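Flidier Forums > Desks and Storage > Book stacks on a cloth-covered desk

Plekumo
14/10/2023

Sorting the desk this week and would like opinions on stacking order. The table has a grey cloth with a white grid on it, which I find useful for squaring things up. The books are mostly large paperbacks on robotics and driverless cars, plus thinner booklets. They slide.

Present arrangement: white books in a pile at the back with the ROS volume on top, the map-covered one and the AGILE X one on the left, pens in the black mesh pot at the front. Two markers never make it back into the pot.
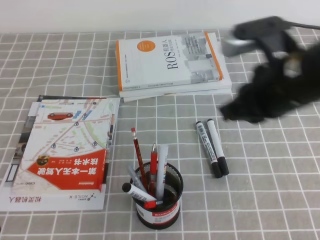
What I have tried so far

1. Largest at the bottom. Stable, but the one I need is always the largest.
2. Most used on top. Convenient, but the pile leans within a day.
3. Bookends. They creep on the cloth and take up two squares each.

The desk has to be clear enough to write on by evening. Shelf space is nil until April.

Halleo
Largest at the bottom, every time. A paperback that overhangs a smaller one takes a curve along the overhang and keeps it. I weighed down a warped 400-page manual for weeks and it is still not flat.

As for the markers, store them flat anyway. Tip-up in a pot, the ink drains away from the nib. Pencils and ballpoints can stand.

Sakalauskas
Disagree on the first point. Overhang matters if the pile stays put for months. On a working desk the books move daily and nothing has time to take a set. Sort by use, keep each pile to three, and accept the lean.

I would get rid of the cloth though. Paper covers on fabric have very little grip, and the fabric itself shifts on the table.

Plekumo
The cloth stays, the tabletop underneath marks easily. I could clip it at the corners.

Tried Halleo's order on the left-hand pair, with the thin white booklet under the driverless car book (the second edition). Spine parallel to a grid line was the aim. It holds its position as long as I lift the top one clear and don't drag it.
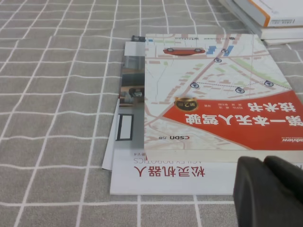 Halleo
Booklets should go in a magazine file. Under a thick paperback the staples print through to whatever lies above, and the corners that stick out get dog-eared. A file takes up one square of your grid, maybe two.

Sakalauskas
Not all booklets are stapled. Check the binding first. If it is glued, lying flat under weight does it no harm, and standing it in a half-empty file will make it sag.

Agreed on the corners. Put it at the bottom with the long edge against the wall.

Plekumo
Glued. It stays flat, then. Clips for the cloth are ordered – the 7 mm jaw, as the tabletop edge is thin. I will move the pen pot to the back and leave the front row of squares free for writing.

Halleo
Check the clips have a rubber pad on the underside. The plain ones leave a line in the varnish.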